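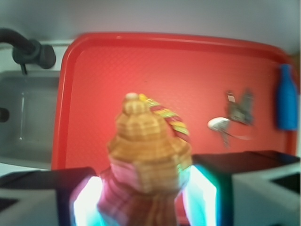 Mersha Woven Keepsake
Natural with red, yellow and green strap
Item 313

I've been wanting to stock these for ages and I'm so pleased they're finally on the shelf! The Mersha comes to us through Asnakech Negussie, who picks every piece herself and sends them over with handwritten notes about the colours she likes best. We opened the first carton on the shop floor and half of it was spoken for before we'd found the price stickers.

The shape is what gets people. Tight tiers of tan and golden brown step in as they climb, right up to a small pale knob at the top, and further down the weave widens out and picks up some pinkish red. Then there's the braided strap in red, yellow and green, which is my favourite part. It's cheerful without taking over, and it looks lovely against the plain golden strands.

Each one is made by hand, so expect some wobble. The tiers don't always line up perfectly, the reds vary from piece to piece, and the odd strand end may poke out (snip it close with nail scissors, don't pull it). If you have a favourite shade, put it in the order notes and we'll go through the shelf for you.

Where it goes
Ours has lived on the counter beside the till, on a bookcase and on a windowsill, and it looked best on the bookcase with a bit of space around it. A customer in Britholm hangs hers by the strap from a coat hook in the hall – I'd never have thought of that, and now I want to do the same at home. It also sits nicely next to the flat Ernus baskets if you're building up a wall or shelf display.

Looking after it
Dust with a dry, soft brush, working down the tiers from the top. A barely damp cloth is fine for a mark, but test the coloured parts first and let it dry in the open air. Keep it out of strong sun if you want the reds to stay bright. Please don't soak it.

Ordering
Pick up from the Grokeck shop or have it posted in a padded box. Returns are accepted within 21 days, unused and with the tag still on. Posted orders go out twice a week.

The next delivery is due in March. Email us with the item number and we'll put your name on the list.

Page updated 11 Jan 2021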